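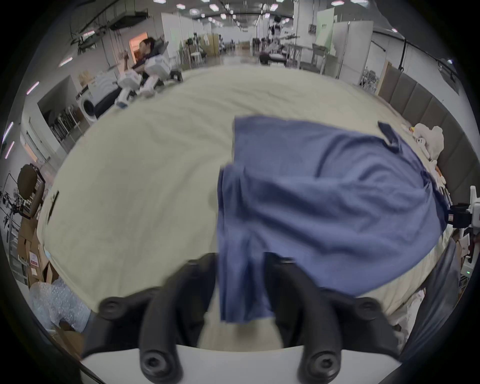

Folding and finishing: speaker notes
Laundry operations session, Hundudgate
Wednesday, July 3, 2024

Slide 1. Title
Wait for the doors to close. Slot is 35 minutes including questions. Say that the talk covers the stage after drying and stops at the shelf. Washing chemistry is in the afternoon session.

Slide 2. Scope
Small shared laundries only: one or two front-loading machines, one table, one set of shelves. The Tanoli and Brivivton sites are both of this type. Large plants with flatwork ironers have different problems and I have no data on them.

Slide 3. Where the time goes
Machine time is fixed by the programme. Handling time is not, and most of it is spent at the table. In the March trial at Brivivton we logged 300 garments, nearly all T-shirts and light tops. The slow part was finding the hem and shoulders of a crumpled shirt. The folds themselves took little time once the garment was flat.
Pause here. People usually want to write this down.

Slide 4. The table
Padded or cloth-covered top preferred. A bare laminate top lets light jersey slide, and the first fold drifts out of line while the second is being made. Cover should be pale and plain so that dark garments show their outline. Cream has worked well at both sites. White shows every mark and was changed too often.
Keep the cover taut. A soft crease in it does no harm under a towel but will print through to a thin shirt if the stack is left overnight.
Rounded corners: fewer snags on sleeves and drawstrings. Put the care label of the cover at the edge, away from the working area.

Slide 5. Picking up
Common fault: lifting from the middle. The shirt hangs in a bunch, the hem drops to one side and the whole thing has to be laid down again. Lift at two points on the same edge, shoulders for preference. Let the body hang before lowering it.
Second fault: working too close to the side of the table. Fabric goes over the edge and its own weight pulls the rest after it. Keep 10 centimetres clear all round.
[Demonstrate with the blue shirt. Do it wrong first, then correctly. Do not talk while folding.]

Slide 6. The fold
Face down, collar away from you. Smooth from the centre outwards, one pass. Side to centre line, sleeve back. Repeat on the other side. Hem to collar, then in half again if the shelf is shallow.
Turn once and stack. Re-smoothing a finished fold gained us nothing — skip it.

Slide 7. Layout
Machine, table, shelves, in that order, with no crossing of routes. At Tanoli the shelves were behind the door and every stack was carried across the path of the incoming baskets. Moving them into the wall recess cost 2 hours and no money.
Keep straps, belts and loose bands off the sides of the table. They catch on garments being drawn towards you.

Slide 8. Kureren sheet
The Kureren sheet is the one-page layout plan, printed copies at the back. Fill in the table height first. Elbow height minus a hand's width is a workable start for standing work.

Slide 9. Limits
Two sites, one season, mostly cotton. No fitted sheets. Wool was excluded. Do not let the discussion drift into ironing.

Slide 10. Questions
Likely ones: folding boards (faster for beginners, no difference after a fortnight), children's sizes (omit the last fold), hanging instead of folding (depends on rail space, see the sheet).
If time is short, drop slide 8 and point to the copies. Collect the shirt and the spare table cover before leaving the room.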